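We use cookies to remember your archive settings and to count visits. By continuing to browse you accept this. Accept | Settings

Subject: Re: [tidcombe-users] Grasp confirmed but planner replans from stale cloth mask

Hello list,

thank you for the detailed report. I quote the parts I will answer and leave the rest, because the message was long and the archive has it anyway.

> We run Tidcombe with two arms and one overhead camera, for flattening
> and folding shirts. Since the April release the planner sometimes
> throws away a good grasp. The gripper closes on the hem, the grasp
> check says OK, and then the planner goes back to the "search corner"
> state and opens the gripper again. It happens more with dark cloth.
> With a white towel I can't make it happen.

We have the same behavior on our bench, and I spent most of Saturday with it. I believe there are two separate problems which look like one problem from outside. The first is in the mask filter, the second is in the order of messages between Sirkero and the planner. I will take them one after the other.

First, the mask. Tidcombe asks the segmentation node for a cloth mask and then removes everything that belongs to the arms. For this it draws the arm model into the camera view, makes the drawn shape larger by the value of arm_margin_px, and subtracts it. The default of arm_margin_px was changed in the April release from 4 to 11. The release notes mention it in one line, under "minor". With 11 pixels the subtraction eats a good piece of the hem exactly where the fingers are. If the garment is light and the gripper is dark, the later step "regrow" can bring the lost piece back, because it looks for pixels of similar color connected to the remaining mask. If the garment is black and the gripper is also black, regrow has a guard against flowing into the gripper, and this guard stops it immediately. So the hem near the fingers stays missing.

After this the planner measures the distance from the fingertip to the nearest mask pixel. If the distance is larger than grasp_contact_max, it decides that the cloth is not in the hand. It does not ask the grasp check again. I find this wrong, but it was done on purpose, and I remember the discussion: people had a case where the grasp check said OK on a closed empty gripper, and the distance test was added as a second opinion which wins.

Our cell is similar to yours: two arms, brown paper on the table with a grid of blue tape, grippers black, garment black.

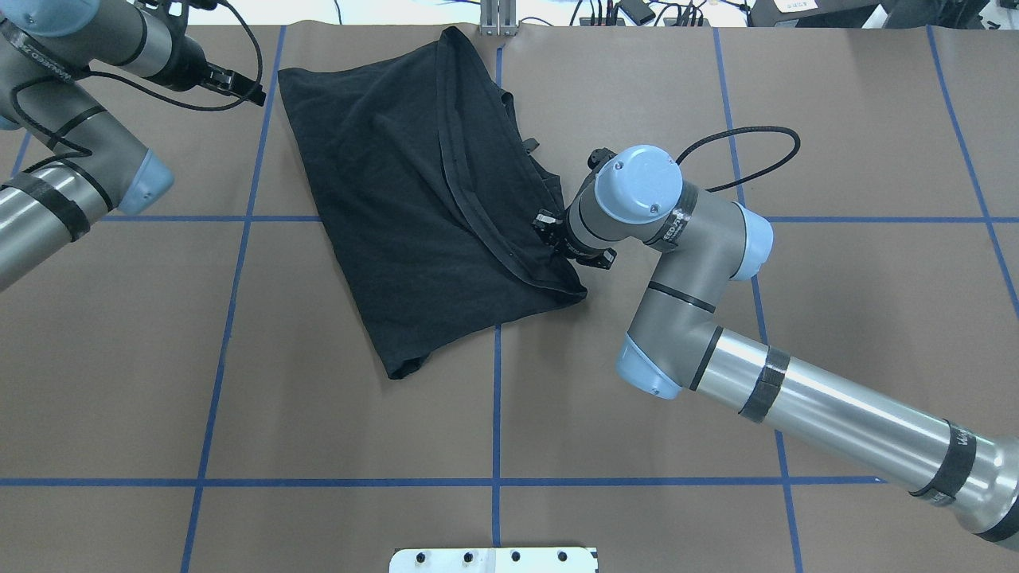 I recorded the mask and the distance on 300 grasps with the same garment and only changed the margin. I don't want to put a table in a plain text mail, so in words: with the margin at 11 the false release came often enough that I stopped being surprised by it, and with the margin at 4 it became rare but did not go away. The ones that remained are the second problem, which I explain below.

Before somebody proposes it: yes, I tried a margin of zero. It is worse in another way. Our hand-eye calibration is not perfect, and with no margin a thin line of the arm remains in the mask. The planner then believes the cloth has a long straight edge in the direction of the arm, and it likes long straight edges very much, since it wants a hem.

About the tape. You wrote:

> Could the tape lines on the table confuse the segmentation? We have
> blue tape on the table for measuring and I am thinking to remove it.

Please don't remove it only for this. I also suspected the tape and lost two hours. The tape can break the table plane color model if you calibrate the color from a small window and the window happens to be half tape. Then the tolerance becomes very wide and brown shadow is counted as table or as cloth, depending on luck. But if you calibrate from the full empty table, the model has two clusters, and both are handled. The command is

 tidcombe table-model --full --clusters 2

The option --clusters has a default of 1. With paper and tape, please use 2. If you have cables lying on the table surface, move them away during this step. A black cable taken into the table model as a third cluster would make a black shirt partly invisible, and I don't want to debug that with you by email.

Now the second problem, the message order.

> In the log I see the grasp result with a time stamp later than the
> mask, but the planner prints the mask as "newer". How is this
> possible?

It is possible because there are two clocks. The mask carries the time when the image was exposed. The grasp result carries the time when Sirkero published it, on the control computer. The planner does not compare these two. It compares the sequence number in its own input queue, that means the arrival. The segmentation takes longer than the grasp check, so a mask from before the fingers closed can arrive after the grasp result. Then the planner reads: grasp OK, and then "newer" mask, with no cloth near the fingertip, because at exposure time the fingertip was still in the air above the table. It believes the grasp slipped, and opens.

The log line which shows it is this one:

 [plan] mask seq 1963 supersedes grasp seq 1962, contact=none

If you see contact=none directly in the step after the grasp, and the following mask would show contact, you have this problem and not the first. With the first problem contact=none stays for all following masks, until the gripper opens.

I made a small patch. It does three things in the file contact_state:

1) It stores the exposure time of each mask together with the arrival number.

2) It stores the time at which the gripper position stopped changing, as reported by Sirkero. This field exists already in the message (settled_at) but the planner never read it.

3) A mask with exposure time before settled_at is still used for the shape of the cloth, but not for the contact decision.

The patch needs both computers to agree on the time. We use the ordinary time sync and it was good enough for us. If your offset is larger than one image period, the patch will not help you and can hurt you. There is a check at start which prints a warning, but it does not stop the program. Maybe it should. Opinions are welcome.

There is one more thing that I am less sure of, so please read it as a question. When one arm holds the hem and the other arm waits, the waiting arm should be out of the view of the garment. In our setup it stays parked at the upper left with its gripper over the table. The arm filter draws both arms, also the one which is not working, and this costs time for each image. I tried to skip the waiting arm when its joints do not move and its drawn shape does not touch the last cloth mask. The mask rate went up and the queue got shorter, so the second problem became rarer even without the patch. But I don't like a fix which only makes a race less frequent. I would accept it as a speed improvement after the patch is in. Does somebody run with three arms, or with the arms crossing? There I would expect trouble, because the "last cloth mask" is by definition old.

For the original question, what to do today, before any release:

 arm_margin_px: 4
 grasp_contact_max: leave the default
 regrow_guard: soft
 table-model: full, clusters 2

Please do not raise grasp_contact_max to hide the problem. Somebody suggested it in the other thread. It hides it very well, and then the planner also accepts a grasp beside the cloth, and the arm will lift nothing and continue with the fold motion on the table. With paper on the table you will only lose paper. With another surface I would not try.

The value "soft" for regrow_guard lets the region grow up to the drawn gripper outline without the margin. It was added by the Urquhart people for their towel work and is not documented. I will write the documentation with the patch.

What I could not reproduce is this:

> Twice it released the hem in the middle of the lift, with the cloth
> clearly in view. The log had nothing special.

If it happens again, please keep the full log with the level "trace" and also the force channel. The ring buffer keeps only the last 1,000 entries by default and at trace level this is very short, so the interesting part is overwritten when the program stops cleanly. Set log_ring to 0, this means unlimited, and watch your disk. I have a suspicion about the timeout in the lift state, which starts counting at the grasp and not at the lift, but without a log I prefer not to write more about it.

One remark about the corner detector, as you asked for it at the end. It returns the lowest hanging corner first when the garment is bunched, not the sharpest one. With a shirt folded on itself this is frequently not a real corner of the garment at all, only the place where a fold comes down. I would take the hem with one arm first, lift, and ask for corners after this. The option is grasp_order: hem_first. It is slower. For us it gives fewer restarts, but we only fold shirts, and I have no experience with trousers or with anything that has buttons.

The patch is on the branch contact-exposure-time in the Tidcombe repository. It is written against the April release. It applies to the Stanier fork too, with one conflict in the include list which you can solve by keeping both lines. I would be glad if two or three other groups could test it before I ask for a merge, best with dark cloth and with the time sync both on and off. Please write in your answer which segmentation model you use, as the delay is very different between them.

Best regards, and sorry for the length

_______________________________________________
tidcombe-users mailing list
To unsubscribe, send an empty message with the subject "unsubscribe"

Recent in this list

Regrow guard and transparent garment bags
Sirkero: settled_at is zero with older gripper firmware
Stanier fork, state of the merge
[solved] Table model lost after restart
Raising grasp_contact_max, good idea or bad idea?
Two cameras, one mask: which exposure time counts?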